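News > Local > Schools

Wamthorpe high school keeps its shop class after vote on district budget

WAMTHORPE — The woodworking program at Wamthorpe High School will stay open for at least two more years after the school board voted 5 to 2 to put it back in the district budget.

The vote came a little before 10 p.m. at the end of a meeting that had started at 6:30. The board room was full for most of the evening, and people who could not find seats stood in the hallway and listened through the open doors.

Under the budget draft released in March, the program would have closed at the end of the school year and the shop would have been turned into two standard classrooms. Superintendent Olga Salcedo had told the board that the building was short of teaching space and that the shop, with its dust collection system due for repair, was one of the most expensive rooms in the school to run.

The plan drew a larger response than the district expected. A petition to keep the program collected 2,379 signatures, in paper copies left at businesses along Tejada Avenue and in an online version started by former students.

Board member Hugo Garrido, who made the motion to restore the money, said the signatures had not settled the question for him.

"What settled it was the enrollment sheet," he said. "We have 100 students in four sections and a waiting list. I can't explain to those families why we would close something that's full."

Shop has been taught at Wamthorpe in one form or another for longer than the present building has been standing. Students in the first-year course learn to read a drawing, mill rough lumber flat and square, and cut basic joints. The first graded project is a cutting board. Second-year students build a small table or a cabinet with a door, and a few stay for a third year of independent work.

Encarnación Sepúlveda has taught the class for 11 years. She spoke for her allotted three minutes and spent most of them on the edge-gluing lesson, which takes up close to two weeks of the fall term.

"They think it's going to be easy," she told the board. "You put glue on two boards and squeeze. Then they take the clamps off and there's a gap, or the panel has a cup in it, and they have to go back and figure out which edge wasn't square. Most of them have never been handed back a piece of work and told to find the problem themselves."

She said maple is the wood most first-year students use, partly for the price and partly because it holds up to knives and washing. The school buys it rough from a mill outside town.

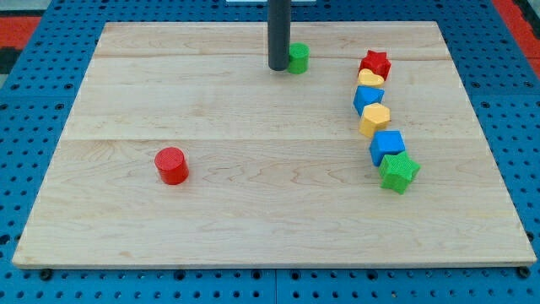
Cost was the main point of disagreement. The district estimated the annual cost of lumber, blades, finish and machine upkeep at $30 per student, on top of Sepúlveda's salary. Lab fees now cover about half of that. The rest comes from the general fund.

Garrido's motion keeps the lab fee where it is and asks the program to bring in $2,000 a year through sales of student work, with the first sale to be held before winter break. Families who cannot pay the fee will continue to have it waived.

Board president Noelia Valcárcel voted against the motion. She said she had no complaint about the class but did not want the board to restore one program by itself while others in the same draft were still set to be cut.

"We took German out last year and this room was empty," Valcárcel said. "The after-school tutoring van is on the same page of that budget as the shop. I would have liked to see the whole page come back to us before we started picking lines off it."

The tutoring van, which takes students home after late sessions at the library, remains in the draft as a cut. The board will take it up at its next meeting along with changes to the middle school music schedule.

Two businesses offered help during public comment. Zelus, a cabinet maker on the north side of town, said it would service the shop's table saw and jointer once a year at no charge. Drodilance, which makes store fixtures, offered to take on four students each summer in paid positions, starting with this year's second-year class. The board thanked both companies but took no action on either offer. District staff will have to review them first, including the question of insurance for outside workers servicing school machines.

Consuelo Figueroa, a senior, was one of nine students who signed up to speak. She said she had enrolled in shop as a sophomore when the elective she wanted was full, and that she had since been accepted to an apprenticeship with the carpenters' union in the county seat.

"I'm not going to say it changed my life, because I'm 17," Figueroa said. "But it's the reason I know what I'm doing in September."

She brought a cutting board from her first year, which was passed along the table while she spoke. One of the glue lines had opened slightly at the end. She told the board she had received a B-minus for it and that her mother uses it every day.

Several parents raised the matter of safety. One asked how many injuries there had been in the shop in recent years, and Salcedo said there had been one that needed stitches in the past five school years, a cut from a chisel. The table saws were replaced three years ago with models that stop when the blade touches skin. Each section is limited to 25 students, and no one may use a powered machine until they have passed a written test and a supervised check on that machine.

Another parent asked whether the class could be moved to the vocational center, which serves three districts. Salcedo said the center has a construction program but that its seats are open only to juniors and seniors, and that the bus ride takes 40 minutes each way. Students who go there miss two periods at their home school. She said the district had looked at the option in the winter and had found it would cost slightly more than keeping the shop once transportation was included.

The need for classroom space has not gone away. The high school expects a larger freshman class in the fall, and two teachers already work from carts, moving between rooms during the day. With the shop staying, Salcedo said, the district will look at dividing the old lecture hall on the second floor. She expects to have a price for that work by early summer.

The dust collection system will also need attention before classes resume. The fan motor has been rebuilt twice, and a section of duct over the planer was patched during the last school year. The repair is listed in the building maintenance plan and does not depend on the vote, but Garrido asked that it be moved to the top of the summer list. Salcedo said she would report back.

Course sign-ups for the fall, which had been sent to students without woodworking on the form, will be reissued. Counselors will meet with students who had been told to choose another elective. Students who were on this year's waiting list will be placed first.

Sepúlveda said after the vote that she had already begun packing some of the hand tools and would now have to find out which box she had put the marking gauges in. She had not applied for other positions.

"I was going to teach two sections of health," she said. "I would have done it."

The full budget goes to a final vote in June. Written comments can be left at the district office on Tejada Avenue during business hours.

Comments (6)

plumbbob61
Took this class when it was in the old building. Still have the step stool. Glad they kept it.

R. Whitlow
Valcárcel has a point though. Everyone shows up for the shop and then the van gets cut with five people in the room. My son rides that van. Hope some of the 2,379 come to the next meeting.

maggie_on_elm
Will the sale be open to the public or just school families? I would buy a cutting board tonight.

plumbbob61
@maggie_on_elm They used to do one in the cafeteria and anyone could walk in. Get there early, the boards go first. Oil it before you use it.

T. Okafor
The article says each section is capped at 25 and there are four sections, so they're at the limit. Did anybody bring up adding a fifth? Seems like that would take care of the waiting list.

dkl
@T. Okafor I was there, it came up late. Answer was they'd need another half-time teacher and there's no money for one this year.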